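Chore Robots: The Questions I Keep Getting

I write about home and shop-floor automation, mostly on Sunday nights, and my inbox is full of the same handful of questions. So I finally put the answers on one page. I'll add to it when I get a new one!

Can a robot clean my living room yet?

Parts of it, yes. Vacuuming is pretty much solved (mine gets stuck under the couch, but fine). Picking up is another matter. Clearing a table means knowing that the bottle stays, the box goes, and the paper might be somebody's electric bill. Two arms with simple grippers can do a lot of that in a slow, careful way, as long as a person has set up the job for them. 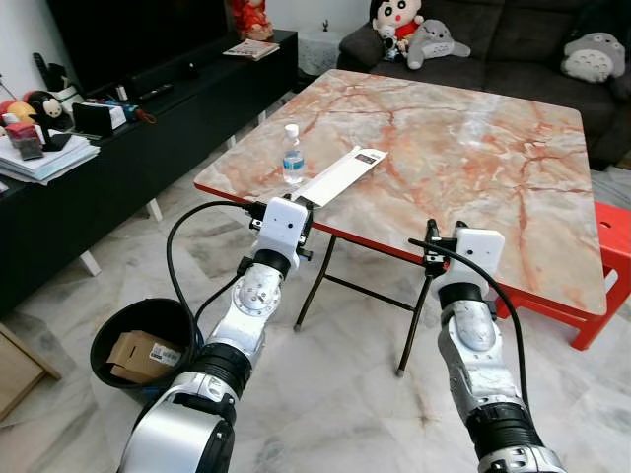 I get asked about speed a lot too. Figure on a lot of patience. A job I'd finish in 2 minutes, while also talking on the phone, can eat up 10 for a machine, and that's on a good day.

Why are two arms better than one?

Try flattening a cardboard box with one hand behind your back. Go on, I'll wait. So much housework is holding one thing still while you do something to the other thing: trash bags, lids, pillowcases, anything with a zipper.

What's harder, the house or the shop floor?

The house, by a mile. I visited the Nodummont packing shop in January and their machine does one thing, with one size of carton, all shift long. They told me it had packed 897 cartons the day before I came, and 501 the day before that, when they had a jam. Nobody's plush toys are in the way there. At home, every room is different, and it's different again after dinner.
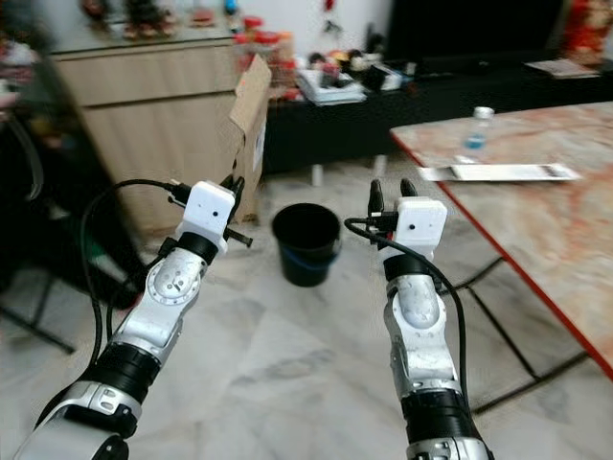 Trash is my favorite test, by the way. Getting an empty box into a bucket sounds like nothing, but the box may be bigger than the bucket, so you have to notice that first and then do something about it. Kids figure it out. Machines need a lot of practice.

Should I wait for the Gurkex or the Gkikas?

I don't know! I've seen demo videos of both and I liked the Gkikas better, mostly for how gently it put things down. But a demo is a demo. I'd want to see one in a kitchen with dirty dishes in it before I spent any money.

Will Prastov's machine fold laundry?

Towels, they say. Fitted sheets, no. I can't fold those either, so I'm not going to be mean about it.

Can I send you a question?

Please do. The contact form is at the bottom of the page, and I read everything, even if I'm slow to write back.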